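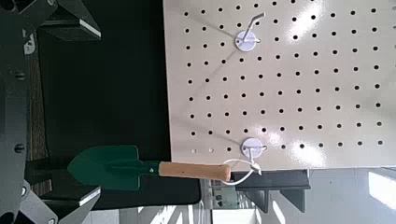 Pegboard (tool storage)

Pegboard is a sheet of board or metal with holes punched all over it in straight rows, made so that hooks can be pushed in wherever you want them. You'll also hear it called perforated board or perfboard, although electronics people use that second word for something much smaller, and I've ended up on the wrong shelf in the shop more than once.

Materials

The old sort is brown hardboard, which is cheap, easy to saw and miserable in a damp shed. Mine swelled along the bottom by September and the holes went furry. Steel costs more but puts up with wet tools, and plastic sits somewhere in the middle (light, wipes clean, bends a bit if you load it up). Pale boards are lovely in a dark corner, though a shiny one under a bright lamp can throw back so much glare that you lose sight of the holes!

Hooks

Hooks are where people come unstuck. Hole size and spacing differ from maker to maker, so a bag of hooks from one won't always fit a board from another. I have a Nirnex board and a tin of Damton hooks, and the two have never got on. The plainest hook is a bent wire that goes in one hole and grips behind the next one up. Others have a round disc at the base that sits flat against the board and spreads the load, with a thin arm sticking out of it. I like the disc kind for small hand tools, and they wobble less when you grab something in a hurry.

Hanging garden tools

A hand trowel is about the easiest thing to hang, as so many come with a loop of string through the end of the handle. Pop the loop over the hook and you're done. With a long loop the trowel can dangle handle up, blade down, or lie across the hook more or less level if the string is short and caught over the arm. Either is fine. Low hooks suit trowels and hand forks, and it doesn't matter if the tool hangs past the bottom of the board so long as there's nothing beneath for it to knock.

Wooden handles like air round them, so I leave a gap between each one. Mateja Vukadinović, who has the plot next to mine, oils hers on a Tuesday evening and hangs them straight back up. I do mine when I remember.

Fixing to a wall

The board needs space behind it or the hooks won't go in. Battens do the job nicely, and some kits come with spacers. Put it at a height you can reach without a stool.

See also: French cleat, slatwall, tool rack, potting bench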